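Kategorie: Automatisierung > Beschaffung > Tickets (gelöst)

Ticket 137: Montagezelle Dolska, Bedarf für die zweite Ausbaustufe

Unser Pilot mit den weißen Blöcken macht richtig Spaß, jetzt geht es ums Geld. Im Antrag fehlt noch der Posten für gedruckte Blöcke und Markeretiketten. Angebot von Rostivora liegt vor.

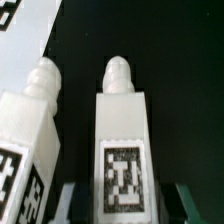 Reicht ein Satz Etiketten für die ganze Stufe?
Wir planen zwei Sätze ein, also 100 Stück als Erstbestand und 100 als Reserve. Der Aufpreis ist klein.

Schritt 1: Bestand aufnehmen. Zwei Arme, vier Blöcke, eine Markertafel und eine Wanne mit Zapfen – das bleibt alles und muss nicht neu in den Antrag. 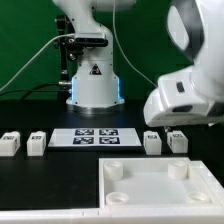
Schritt 2: Greiferfinger klären

Yeo bietet Ersatzfinger mit rund 44 Tagen Lieferzeit an. Wer im April starten will, bestellt sie vor dem Rest! Pliltuvow liefert schneller, allerdings nur im Set mit Flansch, und den brauchen wir nicht. 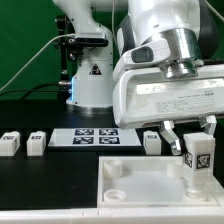 Abb. 3: Block in der Wanne, Greiferfinger geöffnet

Schritt 3: Wannen. Eine zweite würde das Umrüsten enorm erleichtern, also bitte gleich mit aufnehmen. Die Zapfen kommen als eigene Position ins Angebot, dann lassen sie sich einzeln nachkaufen.

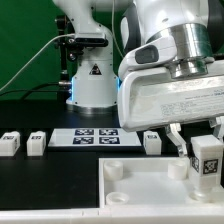 Abb. 4: Block auf dem Zapfen, dahinter der zweite Arm

Status: Antrag ergänzt, Finger von Yeo vorgezogen. Ticket geschlossen.

Kommentare (3)

werkbank_nord: Super Aufstellung! Habt ihr Wartung extra drin?

zelle2: Ja, läuft über das Betriebsbudget.

kabelsalat: Die Reserve bei den Etiketten übernehme ich sofort – danke!

Diese Website verwendet Cookies. Mit der weiteren Nutzung stimmen Sie dem zu. Mehr erfahren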